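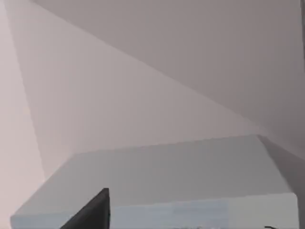 Ruvholm Device Software, Update Tracking

Hulavent rollout log: README

What is in it

A table of over-the-air firmware updates for phones and tablets sold under the Kesar name, with the date each vendor announcement went up and the date a build first reached a device we could check. One row per build per model. The announcement date and the arrival date are separate columns, and the gap between them is the reason the table exists.

Vendors like the word "rolling out." It can cover a build that reached one test handset in one country and then sat there for weeks. I have stopped treating it as information. If a row has an announcement date and a blank arrival date, we have no evidence that anyone outside the company received that build. Please don't fill the blank with the announcement date. People keep doing this and then publishing charts.

Last full rebuild of the table: 11/24/23.

Files

rollouts.csv is the main table.
devices.csv lists the 13 models we follow, with region codes.
notes.txt holds free-text remarks, mostly complaints about changelogs.
old/ keeps the version from before the April cleanup. It has known errors. Don't cite it.

Columns in rollouts.csv

build: version string exactly as shown on the device's own About screen. Press releases sometimes drop the last digit group. We don't.
model: matches devices.csv.
region: where the device was bought, which may differ from where it is used now.
announced: date of the first public post by the vendor.
arrived: date the update prompt appeared without anyone forcing it. Manual installs don't count here.
forced: yes if the only copy we saw was installed by hand from a downloaded package.
size_mb: download size reported by the device. Full packages and incremental ones are mixed, so averages of this column mean very little.
patch_level: security patch date as the device reports it. We copy it. We have no way to confirm that the patches are really in there, and I would be careful about any dataset that says it does.
claims: the vendor's changelog, pasted whole.
seen: which claims we could find on the device. Often empty. "Improved performance" and "better stability" are never marked as seen, whatever the vendor's chart says.

How rows get in

Reports come from 20 regular contributors plus the shelf of devices at Boersma. A row needs 2 separate reports of the same build on the same model before it goes in the main table. Single reports wait in notes.txt. Screenshots help but they are easy to fake, and we have thrown out a few that were.

Ulises Zapata maintains the import script. Griet Jacobs checks the region codes and has the final say when two reports disagree. I write the documentation and argue with both of them.

Known problems

Contributors are people who care about updates. They tap the check button far more often than a normal owner would, and on some models that seems to move them up the queue. Our arrival dates are probably early compared with what most people get. We haven't found a good way to correct for this, and I don't trust the corrections I have seen elsewhere.

Pulled builds are a mess. When a vendor withdraws an update, the announcement is usually edited or deleted with no mention of it. We keep the row and write "pulled" in the notes file, but only if somebody noticed. There are surely withdrawn builds in the table that look perfectly healthy.

Carrier models are thin. Read nothing into them.

Time zones were not recorded before the April cleanup, so older dates may be off by one day in either direction. If your result depends on a single day, your result is too fragile for this data anyway.

What it shouldn't be used for

Ranking vendors by speed. There is one brand in here. We have been asked for a score per model as well, and the answer is still no, given how few reports some of them have.

It is also no guide to whether you should install something. A build that arrived on time can still drain your battery. Back up first, and be suspicious of any page that tells you a manual install is risk-free.

Corrections

Open an issue with the build string, the model and the region. Include the text of the prompt if you still have it. A link to a news post repeating the vendor's announcement will be closed, and so will a link to a second news post repeating the first one.

Rows are edited in place, with the old value kept in notes.txt.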